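Bratmont 40 Kart Racing Seat

Home > Karting > Seats > Bratmont 40

A seat for drivers who have already bought the tires, the clutch and the data logger, and are still four tenths off the kid in the borrowed kart. We can't promise the four tenths. We can promise that your ribs will be in better shape when you climb out to complain about them.

The Bratmont 40 is a fiberglass shell with a medium-stiff back and a softer lower edge, made for sprint karts in the junior and senior classes. It replaces the old Bratmont, which was a fine seat if you were shaped like Abdelilah Belkadi, who designed it around himself.

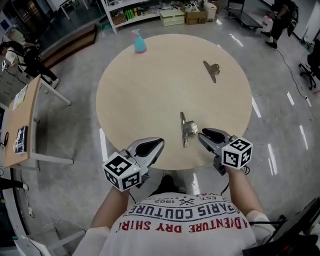 What changed from the old one: the side wings are taller, the lip under the thighs is rolled over so it no longer files through your race suit, and the mounting areas are thicker. You still have to drill it. Every year someone writes to ask for a pre-drilled version, and every year we picture that person's seat bolted in 5 mm too far forward for a whole season, and say no.

Sizing

Measure across the hips, sitting down, in your suit. Then measure again without holding your breath.

Small: juniors and light seniors
Medium: most people who think they are a small
Large: most people who think they are a medium
Large Tall: same width, higher back, for anyone who has been told to "tuck in" on the straight and couldn't

If you fall between two sizes and wear a rib vest, take the bigger one. Padding is easy to add. We have seen what happens when people try to subtract fiberglass, and we would like the warranty department (Rania Samir) to have a quiet August.

Stiffness

One stiffness only. El Idrissi and one or two others will sell you three grades with three colors of sticker, and if you test every week and keep notes, go and buy them. Yến Trương does keep notes, ran our prototype for 214 laps at Trosummont, and liked it best in the heat with plenty of rubber down. On a cold, green track she wanted more grip at the rear and got it by moving the seat struts — a free adjustment, so we've left it off the options list.
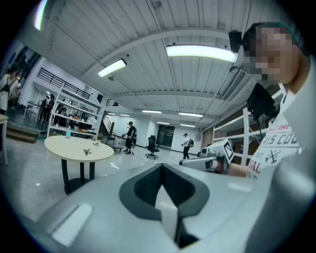 In the box

Seat shell
7 large-head bolts with lock nuts and washers (you need fewer; one will roll under the van)
Aluminum spacers
Paper drilling template, to be taped on and then ignored by your dad

Not included: seat struts, lead, padding kit, patience. The Jadis padding kit fits all sizes and sticks properly, so clean the shell first and put it where you want it the first time.

Shipping and returns

Seats go out within 5 working days. Unused seats can come back for a refund or a different size. A seat with holes in it is your seat. Questions about fit go to Maysoun Hourani at the parts desk, who will ask for your weight and would appreciate the real one.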